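# Clandis Bench Kit: wrist-view learning for paired arms

The Clandis kit is a bench setup for testing how much a grasping policy gains from a camera at each gripper. It comes with arms, rail mounts, the recording software and the training code used in the Fonadwood study.

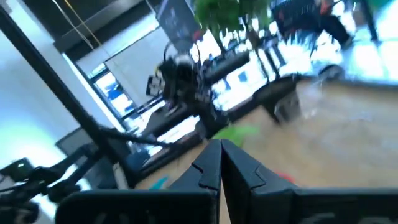 *By the Tomeck product desk | 14/04/2019*

Wrist views blur when the arm moves fast. Clandis keeps those images in training and lowers their weight. The weighting step, named Cui, scores sharpness per image and passes the score to the policy along with joint positions. A fixed camera supplies the second view.

## Test objects

The standard task uses measuring cups and scoops in plain colors, with a clear plastic item on the same surface. Bright cups are easy to segment. Clear plastic is harder, and most depth errors in the study came from its rim. 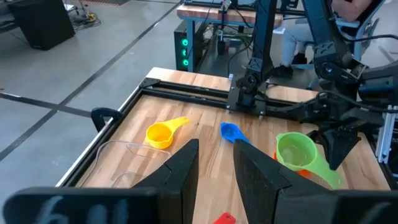
Arms bolt to the rail through a flat plate. Leave slack in the cable at the wrist and run calibration again after moving a plate. The kit includes:

- 2 arms with grippers
- 4 rail brackets
- 5 trained checkpoints, with and without Cui

## Holding a cup

Grasp labels are set from finger position and motor current. A cup held bowl down counts as a valid grasp.

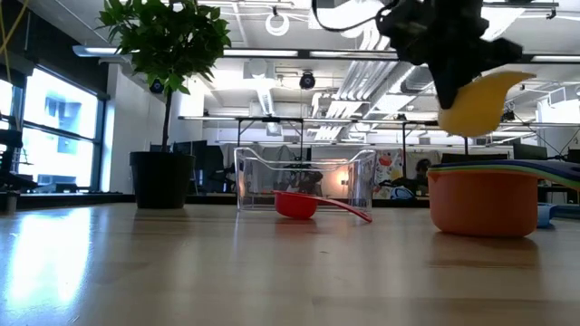 **FONADWOOD, July** – Checkpoints trained with Cui now load without a separate config file. Older recordings need the converter in the tools folder.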